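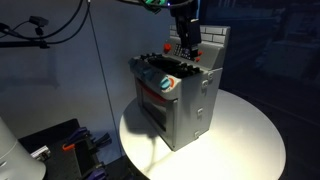
Cleaning second hand plastic toys without wrecking them?
Dariusz Olszewski
Jul 24, 2026

Bought a job lot of used toys for our toddler group, mostly big plastic stuff, and it all needs a proper clean before anyone puts it in their mouth. Smells like a shed. Some of it is fine with soapy water but I keep getting stuck on the bits with moulded detail – the play stove is the worst, light grey plastic with a brick pattern all over the back panel, and I can see myself going along every groove with a toothbrush till December. Also it has little red knobs and I don't know if I should be pulling those off or cleaning round them. Paid 10 quid for the lot so don't want to spend a fortune on special sprays.

What I want to know:
Is bleach ok on coloured plastic or will it fade?
Anyone used Stimix? The woman in the hardware shop swears by it but it's for caravans.
How do you get old sticker glue off?
Can the smaller bits go in the dishwasher?

Have got a garden hose, a washing up bowl and one free afternoon. Group starts back a week on Tuesday.

Oluwatosin Ibrahim

Did this for a nursery for years. Short version.

Wash first, disinfect second. If there's grease or food on it the bleach is wasted. Warm water, washing up liquid, soft brush, rinse. Then weak bleach solution – go by the dilution on the bottle, they're not all the same strength – leave it wet for as long as the label tells you, rinse again, dry outside. Never mix it with anything else, esp not vinegar or a descaler. Gloves on, windows open.

Fading: strong bleach left on too long, yes. Weak and rinsed off, I never had a problem with reds or blues. Test underneath first. Don't scrub printed bits or transfers, they go.

Grooves: soak a cloth in the soapy water, lay it flat over the pattern and go and have a cup of tea. Most of it lifts by itself and you only need the toothbrush for what's left. Old nail brush is quicker.

Knobs – leave them on unless they're held by a screw you can see. The push fit ones snap and then you have a small part lying about, which with under threes you really don't want. Cotton bud round the edge.

Glue: cooking oil on kitchen roll, ten minutes, wipe, then washing up liquid to get the oil off. Hairdryer on low if it's stubborn but keep it moving or thin plastic will warp.

Dishwasher: hard plastic with no batteries, no metal, no stickers, top rack, coolest wash, no heated dry. Anything that's hollow with a hole in it, don't bother. Water gets in and stays there and goes black. Same for bath toys, bin them.

Take batteries out of everything before you start. And look in the battery box, if it's crusty inside chuck the toy.

Skitel_mum

Just use the hose lol. Mine sat in the garden two winters and the kids are fine

Dariusz Olszewski

Thanks Oluwatosin, thats brilliant. Did the wet cloth thing on one corner last night and the muck came straight off. Skipping the Stimix, it says not for food surfaces on the back and half of this lot is toy plates. Found three squeaky ducks with holes in, those have gone.

Still got a smell in the big storage crate if anyone has ideas? Tried bicarb, slightly better. Lid's off and it's out in the sun for now.

Oluwatosin Ibrahim

Sun is your best bet. Crumpled newspaper inside overnight, change it in the morning, do that a few days running. If it still stinks use it for the outdoor balls.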